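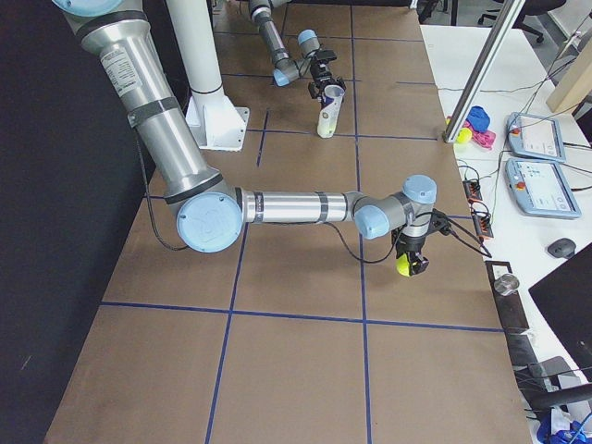 Keegan Poirier
Support engineer, second line, Trotier

Ticket 789
Customer: Pacheco (sporting goods, single store with stockroom)
Product: Zomus inventory, with Trullex sync connector
Summary: Negative on-hand quantities after nightly sync
Status: Resolved, monitoring

Reported by Gleice Bastos, store manager. On-hand quantity goes below zero for certain items overnight. Sales post correctly during the day and the register totals match the bank deposit. The stock value report does not match anything. First noticed in June, after the supplier catalog was reloaded.

Environment
Zomus server on the customer's own machine, no recent upgrade. Trullex connector runs as a service under a local account. Nightly sync starts at 1:30 a.m. Two registers, one handheld scanner.

Step 1. Checked for duplicate sales postings. Exported the sales journal and the connector journal and matched them on transaction ID. No duplicates, no gaps. Clocks on both registers agree with the server.

Step 2. Restarted the connector service and reran the last sync by hand. Same result. Log shows every batch accepted, 200 rows per batch, no retries. Exit code 0.

Step 3. Asked Gleice for the list of affected items. She sent 65. All are sold in more than one unit: socks by the pair or the bundle, shuttlecocks, grip tape, tennis balls, golf tees. No item with a single selling unit is on the list. Receipts for these items are too small. A case received in the stockroom is booked as one selling unit, and normal sales then take the balance below zero.

Step 4. Opened the unit conversion table in Zomus. All factors are present and correct. Compared with the copy cached by the connector. The cached copy is short. It ends at row 1,000 exactly, and every affected item is past that point in the sort order.

Step 5. Cleared the cache and forced a reload. Cache ends at the same row again. This rules out a damaged file.
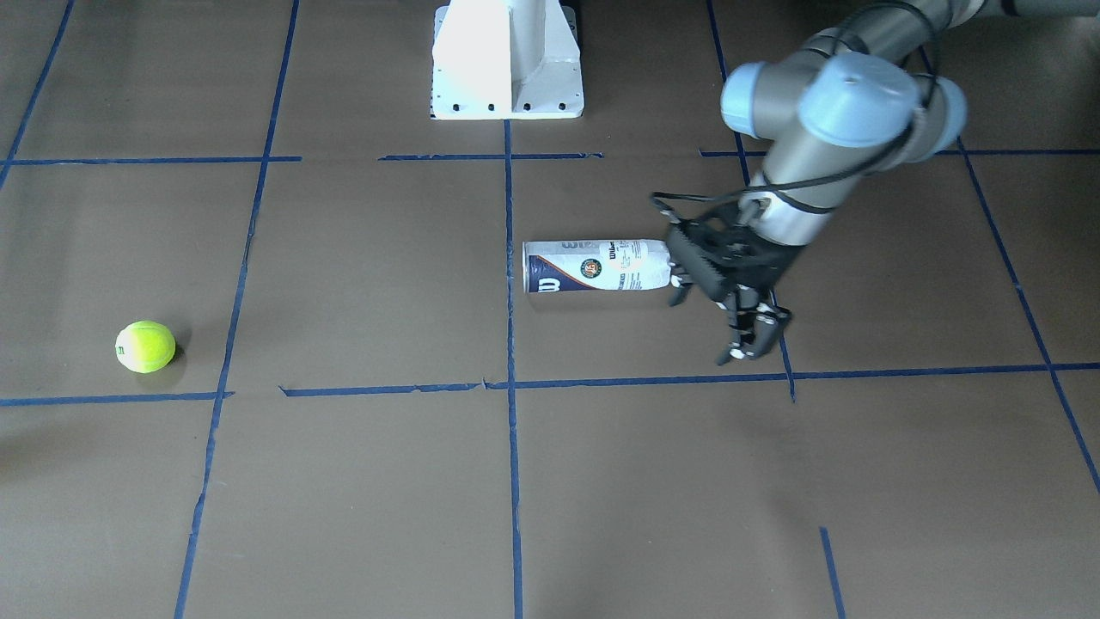
Unit handling needs some explanation for whoever picks this up next. Zomus stores quantity in the base unit of the item and keeps every larger unit as a factor against it. The connector does the multiplication before it posts. If it finds no factor it uses 1 and writes nothing to the log. For tennis balls, the can lying on its side and the single ball over to the left are one item number with two units, and the scanner sends a different barcode for each. With no factor cached, the can is booked at the same quantity as the ball. The same happens one level up with a case of cans.

Step 6. Passed to Anselmo Toledo, who maintains the connector. He confirmed that the conversion table is read in a single request and that the Zomus interface returns no more than 1,000 rows per request. The connector does not ask for a second page. Before the catalog reload the customer's table was under the limit -- the reload added units for items they do not stock.

Cause
Conversion table truncated on read. Missing factors silently replaced by 1.

Workaround applied
Set unused conversion rows to inactive in Zomus. The interface skips inactive rows, so the table fits in one request. Cleared the cache, reloaded, compared again: cached copy complete.

Correction of existing balances
Did not reverse the bad receipts one by one. Gleice and Ademir Falcão from the stockroom recounted the affected items after closing and entered an adjustment for each, with this ticket number in the comment field. Adjustments must be dated after the last bad sync, otherwise the valuation report picks up both entries. Two were dated early and have been re-entered.

Verification
Sync ran overnight with no negative balances. Received a test case through the scanner with Ademir on the phone. Quantity posted in base units as expected. Test receipt reversed.

Fix
Anselmo has added paging to the table read, and a missing factor will now stop the row and write an error -- the row goes to the exceptions queue and the rest of the batch continues. Goes out in the next connector release. Do not reactivate the unused rows before that release is installed.

Note from Jussara Lopes, account desk
Customer asked if the June valuation has to be rerun. Yes, once all adjustments are posted. I have sent them the steps. They should keep the old printout with the new one for their accountant.

Open items
Install connector release at Pacheco, outside store hours.
Reactivate conversion rows, clear cache, compare row totals.
Check other customers on the same connector version with large unit tables. Assigned to me.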